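Miranda Street Repair Hub – progress note, February

Quick one this time, full figures to follow with the next claim.

Opening hours now three evenings a week, up from two. 113 items through the door since last report, mostly lamps, kettles and vacuums. Waiting list is down to 8. Roof over the back store finally fixed – Foken did it inside the quote, invoice attached.

Rent: Mestilo has agreed to hold it at 317 a month until summer. Nothing in writing yet, am chasing.

Cable and scrap sorting going ok, more coming in than we planed for.

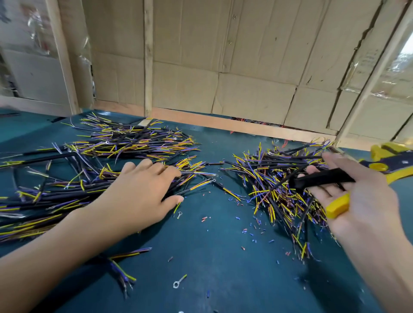

Still to do: second fire extinguisher, new sign, insurance renewal. Drovik site visit moved to next month, their request. Would like to shift the unspent travel money to shelving if thats allowed – please confirm before we order.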